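Haf Kneath
Short thread on the water rate change in Tellgate, for anyone who got the letter and put it in a drawer.

The base charge stays the same. What changes is the second tier. It used to start at 100 units a quarter. From June it starts lower, and the letter doesn't say how much lower. You have to look at the table on the back.

I called the office. On hold 29 minutes. The woman who picked up was helpful and read me the table line by line.

If you live alone in an apartment, you probably won't notice. If you have kids, a yard, or a lot of laundry, you probably will.

Renters: check your lease before you pay anything extra. Mine says water is included up to "normal household use" and doesn't say what normal is. I've written to the landlord to ask.

Someone asked about the discount. It exists. It's 15 percent, you have to apply, and the form is at the front desk at the Traneo Street office. It isn't online. Bring a bill and an ID.

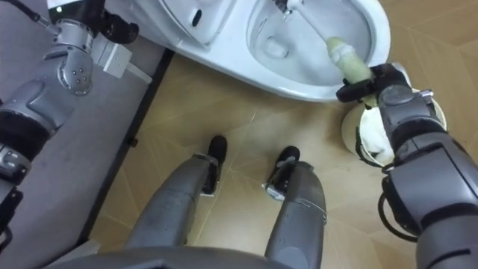
Tellgate, May 27, 2018
Second part of the thread. Where the water goes in a normal house, from what I've read and from my own bills.

Toilets use more than most people guess. An old tank can use several times what a new one does per flush. Scrubbing the bowl doesn't cost you much. A flapper that leaks all night does.

To check for a leak, put food coloring in the tank and don't flush. Come back in 15 minutes. If there's color in the bowl, the flapper needs replacing. It's a cheap part.

Showers are next. Then the washing machine. Dishes are lower on the list than I thought.

My sister on Taltine Road found 2 leaks this spring, one under the kitchen sink and one at the outside tap. Her bill went down the next quarter.

Read your own meter if you can get to it. Write down the number at night and again in the morning before anyone runs water. It should be the same.

I'll post the landlord's answer when I get one.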